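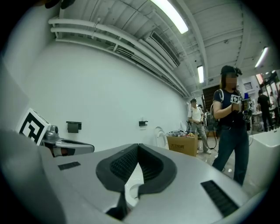 Something white and rounded, held in a narrow gap.

Negin Nazari
May 30, 2018

1/ My dentist's office now sells a "whitening membership." $65 a month. I asked what I'd get in a year that I wouldn't get from a tube of toothpaste and a cleaning. The front desk gave me a brochure.

2/ The brochure says Brostora strips leave teeth "up to 7 shades brighter." Up to. I'm up to six feet tall.

3/ So, seven shades of what? There's a little fan of plastic teeth they hold next to your mouth. Somebody squints and picks one. Then a few weeks later the same somebody, who would like to sell you a membership, squints again.

4/ I'm not saying peroxide does nothing. It bleaches stuff. My complaint is with the measuring, and with who gets to do it.

5/ Went looking for the study in the footnote. It had 533 people in it, which sounded decent until I got to the part where they filled out a form about how they felt about their smile. Feelings! I could have a nicer smile by Friday if you bought me lunch.

6/ Bijan Kazemi replied to ask if I'd tried charcoal. Bijan, no. I'm not scrubbing my teeth with a grill.

7/ He sent me the Sundum ad anyway. "Draws out toxins." Which ones? Name one. I wrote to them and asked. The answer was a coupon code.

8/ My sister swears by the stuff, for the record. She also quit drinking four coffees a day the same month she started. I have brought this up — twice — and it did not go over well at dinner.

9/ Back to the membership. Read the small print if your place has one. Mine renews on its own, and "cancel anytime" means a letter. On paper. With a stamp.

10/ Somebody's going to say it's only $65. Go price a plain cleaning where you live and tell me how many you could get for a year of that. I did it for my zip code and got annoyed enough to start this thread.

11/ Elaheh Hassanpour asks if I'm "anti-dentist." I like my dentist fine. She fixed a cracked molar and never once brought up shades. The brochure rack is a different department, apparently.

12/ If anyone has a whitening trial where the person holding the shade fan didn't know who got the real strips, please send it. I'll read it. So far I've been sent three ads and a podcast.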